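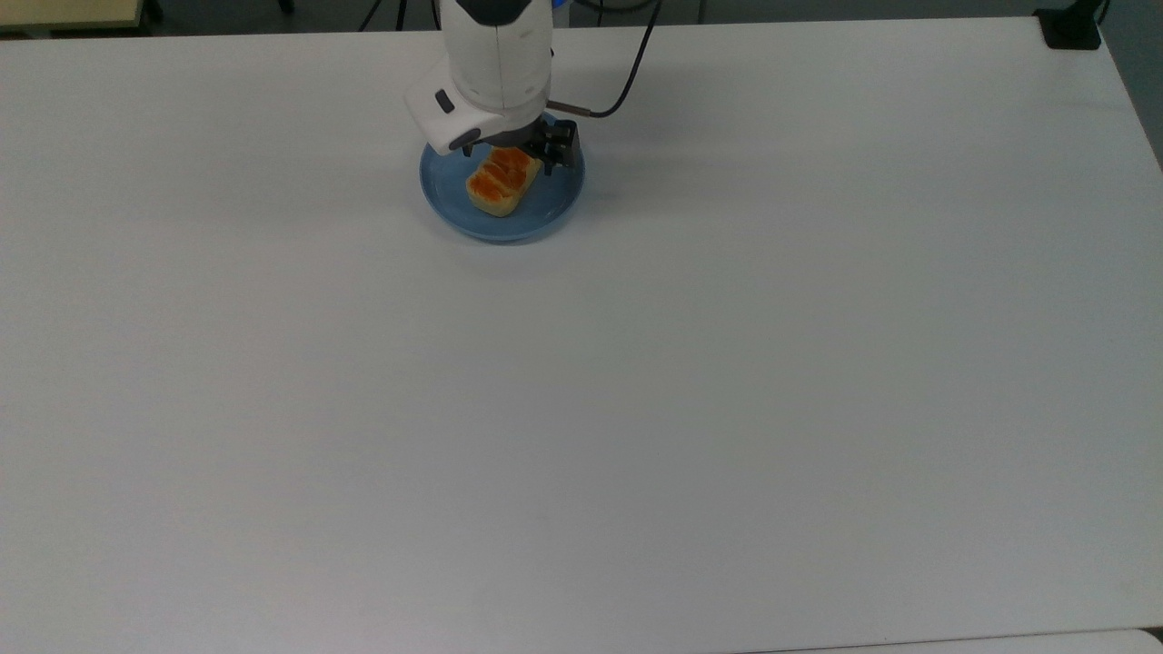 So I've been promising Oveck news since October, and I finally have some. Plating practice has started! If you've walked past the side room on your way to the lockers you'll have seen the arm already, and a few of you have stood in the doorway for a good long while (I've seen you, it's fine, bring me a coffee next time).

A bit of catching up for the Kereama folks who get this newsletter but weren't at the meeting. Oveck is our name for the project, and Plurum is the outfit that sold us the arm and comes in to set it up. The job we want it to learn is the dullest one we have on the cafe side, which is pastries onto plates for the breakfast orders. We plate 2,000 of them on a busy weekend. I did that job for years before I moved to scheduling, and I can tell you my right wrist still has opinions on it.

Right now the arm works with one plate and one pastry at a time, on a bare white table, nice and slow. It comes down from above with two fingers, and everything depends on where those fingers end up. Too wide and they catch the rim of the plate. Too tight and, well, you know what our crust is like. Vilém Gajdoš from the morning crew has been giving it his Tuesday-type stare, arms folded, and then he wandered over and told the Plurum people they were going for the wrong part of the pastry altogether. You hold it by the long sides, low down, and you never put anything on the fruit. He's been plating here longer than anyone, and they wrote it all down. I loved that.

Which brings me to what changes for people, because that's what I keep getting stopped in the hallway for.

The plating shift stays on the roster through the whole trial. Same hours, same names, same break times. What's different is that whoever is on plating will spend part of the shift next to the arm, setting out plates, watching, and writing down what went wrong. Bent corners, fruit knocked off, pastry halfway over the rim, all of it. There's a clipboard. Please use words other people can read (you know who you are).

If the trial goes well, the arm takes the plain repeat orders, 400 plates a day to begin with, and the plating people move to finishing and to the front counter, where we've been short since spring. Finishing pays a step higher than plating and that goes for anybody who moves across. I asked for that in writing and I have it in my drawer. Come and read it if you like.

I do want to be fair to the grumbling, too. A couple of people told me they like plating precisely for being dull, that it's the one quiet hour before the counter opens and you can listen to the radio and think. I hadn't thought of that at all, and I don't have a good answer. We're talking about keeping a hand-plated section for the fancy orders, and I'll push for it.

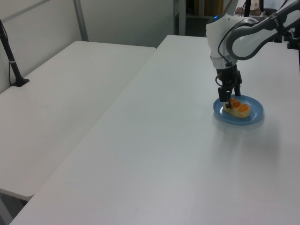
Will anyone lose hours when the arm starts taking real orders?

Nobody on the current roster will. Hours that come off plating get moved to finishing or the counter, and you'll see the new roster before it starts so you can ask for changes.

Training is next. We're using Seno for the sign-ups, the same as for the first aid course, so your old login should still work. There are 16 places in the first group and each session takes 3 hours, paid, including the bit with the stop button. Everybody presses the stop button at least once. I pressed it twice, the second time with my elbow, and the Plurum people were very polite about it. You don't need to know anything about computers. Vilém signed up first and he still gets his granddaughter to do his phone.

A few small things while I have you. Please don't leave trays or cups on the white tables, even for a minute. Don't nudge the stands, they've been set where they are on purpose and it takes ages to line things up again. And the practice pastries are for practice, so leave them alone, however good they look at five in the morning.

Next session is Sunday after the early bake. Sign-up is open now, and if Seno locks you out, come find me by the flour store and I'll put you in by hand.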